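4.3 Fitting the Pultar walking boot shell

The Pultar shell is a removable lower-leg brace. It does not replace a cast ordered by a physician.

1. Sit with the knee bent at 90 degrees and the foot flat on the floor.
2. Pull the liner sock up to the knee and smooth out all folds.
3. Open the shell fully and set the heel against the back plate.
4. Close the front panel. Fasten the ankle strap first, then the toe strap, then the calf straps from bottom to top.
5. Set the hinge to the angle written on the prescription card.

Note: Shells shipped before January use the older Nisley buckle. See section 4.6.

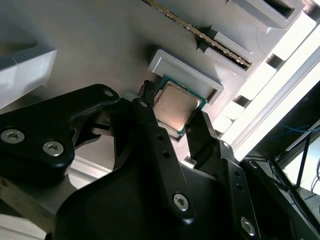
Reader comment, Mansour: the order in step 4 did not work for me until I loosened the toe strap again after closing the calf straps. My heel kept lifting.

Reply from Flikilthorpe Support: If the heel lifts, open all straps and repeat from step 3. Do not correct the fit by tightening the calf straps alone.

Caution: Stop use and call your clinic if the toes turn pale, blue, or numb.

6. Stand and shift weight slowly onto the leg, if weight bearing is allowed.
7. Check the skin under the liner after the first hour of wear.

Replace the liner after 600 hours of wear.

Revised April 19, 2021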